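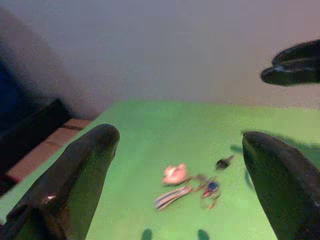 Page last modified: March 1, 2018

Nurel two-arm kit with Skinier software: can it put away my keys?

I have used the Nurel kit for one winter now, and the question I am asked most is if a machine like this can already do something useful in a home. I do not mean vacuuming. I mean the small chores, for example to take the keys from the table and hang them up so that they can be found in the morning. My opinion about the kit depends very much on this question, so I will review it through this one chore.

What you get from Nurel is two arms, two grippers with black fingers, the cables, and a camera for each wrist. The table is not included, and neither is the software. I use Skinier, which you pay for separately, by the month. I bought the arms second-hand through Żak, the parts shop in Clutach, and they were complete except for one bag of screws that I had to ask for.

Assembly

It took me a full weekend. The manual is translated and some steps are in the wrong order. You should connect the cables of both arms before you tighten the bases to the stand, and the manual says it the other way, so I did it twice. The joints are solid and well made. The cables are thick, and they make a wide loop outside the arm, which I do not like, because in a small room they catch on things. Please plan for free space on both sides of the stand.

The chore

Keys look like an easy object and they are a terrible one. A cup has always the same shape. A bunch of keys with charms and tags has a new shape each time you drop it. The rings are thin and shiny, and the ring is the part that must go on the hook. If the gripper takes a charm, or takes a key by its head, then the bunch hangs from the fingers with the ring somewhere below, and the hook is of no use.

I made nearly 200 attempts at picking up, on different days. With one single key on a plain ring the arms did well, and I stopped writing down the results after a few evenings. With the full bunch they took hold of something in most cases, but too often it was the wrong thing. Skinier then says "object held" and is satisfied. I would like a setting where I can tell it which part of the object is important, and I did not find one. The support answered me politely that it is on their list.

Light matters a lot. The arms throw strong shadows on the table when the lamp is behind them, and the results became worse in the evening. I put the lamp higher and it helped a little.
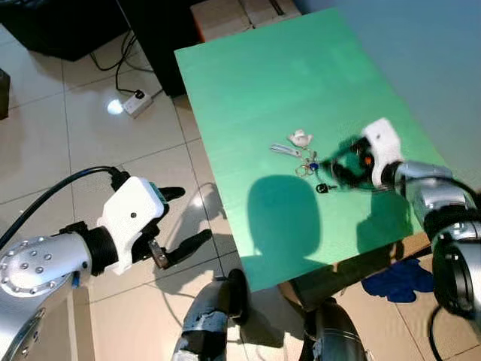 A reader who has the same arms wrote to me that I am making it too hard, and that I should use the second arm to lift one side of the bunch and let the ring fall free, then take it with the first. He does this with climbing gear and says it works on most days. I tried it for a week. He is right that it helps, but it also makes the chore much slower, and Skinier needs to be taught the movement separately for each arm. My best time for the whole job with two arms was 14 minutes, with stops. I can do it with my hand while I take off my shoes.

The hooks

For hanging I chose clear adhesive hooks with a small metal hook in the center, the cheap kind, because they are what people have at home. This was perhaps my mistake. The camera has trouble with clear plastic. The metal part is tiny, and the opening of the ring is not much bigger, so an error of 2 millimeters is enough to miss. When the gripper misses, it pushes, and one evening it pushed so long that a pad came off the wall with some paint. After this I lowered the force limit to the minimum. It is in the third menu of Skinier, under "Contact," and I think it should be on the first page.

A larger hook, like the ones for coats, makes the job much easier. I tested this also, and I believe that anybody who sells home robots in the next years will sell special hooks with them. I am not sure if I would call this a success of the robot.
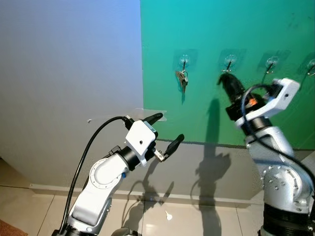 Why not just put a bowl by the door, asks another reader, and throw the keys in it, robot or no robot? I have thought about this comment more than about the others. For a bowl the kit is already good enough, because it does not matter which part of the bunch the gripper takes. So if you are willing to change the home a little for the machine, there are chores it can do today. It can put toys in a box, and socks in a basket if they are not flat on the floor. If the home must stay as it is, I would wait.

Good points: strong joints, quiet enough for an apartment, wrist cameras are well placed, spare fingers are easy to order from Żak.

Bad points: the manual, the cable loops, the force limit set too high from the factory, and Skinier thinks that holding something is the same as holding it correctly.

I would buy the arms again for learning and for play. I would not buy them to save time. Skinier has promised a new version in April, with better handling of thin objects, and I will repeat the test with the full bunch of keys and the same hooks, and change the text above if the results are different.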